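18/04/2018

Quick one tonight, I have 40 minutes before I have to pick up my sister and I've been meaning to write this for weeks. It's about giving up on being a person with a system.

Also the old desktop is still open. It's been open since February.

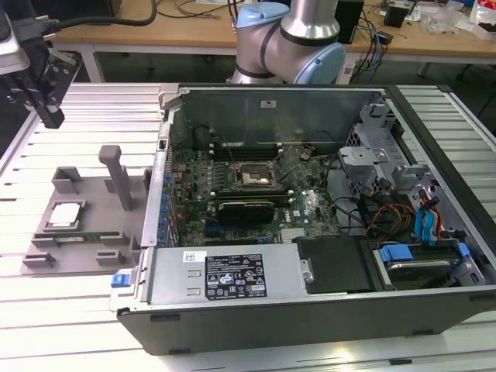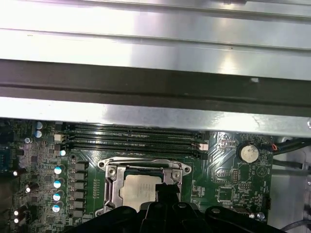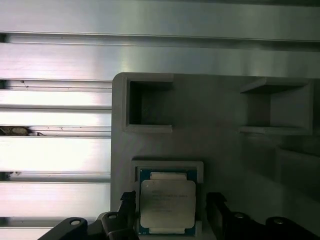
Right so. Unfinished things. I made a list. That was my first mistake.

My friend Zinhle Tshabalala reads those books about habits and she told me to write down every single thing in my life that is started and not done. Everything. She said it would feel like putting down a heavy bag. It took me a whole evening and two cups of tea and it felt like picking up a second bag. Half a quilt. The Greek course (Stefanou, the blue textbook, I got to lesson nine and then the past tense arrived). Letters. A shelf that's been leaning in the hallway so long that I vacuum around it without noticing. The tax thing. The other tax thing.

I got to 123 items and stopped, and yes I know, the list is now item 124.

What I did next was try to be sensible. Sorted it. Urgent, not urgent, someday. Colored pens! I bought colored pens for it. Then I spent a Saturday-type day (it was a holiday, whatever) copying the thing out neatly and did none of it. Not one. I had a really beautiful list though.

So then I called Mebrat, who I used to work with at Inel and who is the calmest human I know, and asked how she gets through her stuff. Long pause. She said she doesn't. She said she has a drawer. Things go in the drawer, once a year she tips it all out on the bed, and whatever she can't remember starting gets thrown away or given to someone. She's been doing this since college. No guilt at all!! I could hear her eating toast while she told me.

I've been thinking about that drawer ever since.

Because some of my 123 aren't mine any more. I don't know how else to put it. The quilt was for a baby who is now in second grade. The Greek was for a trip with someone I don't talk to. I was carrying around chores that belonged to a woman from six years ago, and she had different plans and frankly more energy.

So I crossed them out. No pens, just the black biro from the kitchen. Quilt, gone, the squares went to the craft group in Tendville and they were thrilled, there's a lady there who does place mats. Textbook, gone, to the library sale. I kept the letters. I wrote one of them, to my old landlord Mr Marras, who was kind to me when my dad was sick, and I should of written it years ago. Two pages. It took less time than the colored pens did.

Where I am now: down to 31. Some of those are real (tax). Some I'm keeping because I like them being there, if that makes sense. I like haveing a half read novel by the bath. I like that there's a jar of buttons I might sort one day. I don't think everything open has to be closed — some of it is just living in a house.

The shelf I did put up. It's crooked. My cookbooks slide left, very slowly, and I push them back when I walk by.

Next week I'm tipping out my own drawer, the big one under the oven, which I'm a bit afraid of. If I find the passport I'll let you all know. If you've got a better way than the drawer tell me in the comments, but please, no apps. Sze-wing already sent me four.

Ok, shoes, keys, going. She's texted twice already.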